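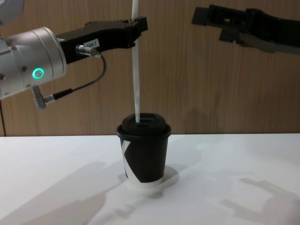 Have you ever wondered how a drinking straw works? It feels as if you are pulling the drink up with your mouth, but your mouth is only doing half the job. The rest is done by air! Take a cup with a lid and a long white straw standing straight up in it, like the black paper cup here. Air gets into the cup through little gaps in the lid, and it also goes down inside the straw. Air presses on everything it touches, and before you take a sip, it presses just as hard inside the straw as it does outside. So the drink stays put.

Now put your lips around the top and suck. You take some of the air out of the straw, and the air left inside can't press as hard. The air in the cup is still pressing with all its strength on the drink – and up it goes, right into your mouth!

Why does a lid need a hole?
Most paper cup lids have a tiny hole as well as the big one for the straw. As you drink, fresh air comes in through it and takes the place of the drink you swallowed. If no air could get in at all, drinking would get harder and harder, and you might even see the lid bend inward.

How long can a straw be?
Very long! Last May, Jitendra Goel's class at Clulletstead School joined straws together with tape and tried to drink orange juice from the floor while standing on a chair. It took them 13 tries to get the joints right. A straw with even one small leak lets air in at the side, and then all you get is a gurgle. When they finally wrapped every joint twice, the juice came up, and the whole class cheered (and then everyone wanted a turn).

What are straws made of?
People have been drinking through tubes for thousands of years. Some early ones were reeds, which are plants with hollow stems. Later, people used stalks of rye grass, but those went mushy and made everything taste like grass. Paper straws came next. Many are made from long strips of paper wound around and around a thin rod and glued, a bit like the tube inside a roll of paper towels.

Try it yourself
You need a glass of water and 2 straws. Put both straws in your mouth, but put only one of them in the water. Let the other one hang outside the glass. Now try to drink. It's really hard! Air keeps rushing in through the outside straw. Next, put your finger over the end of that straw and try again.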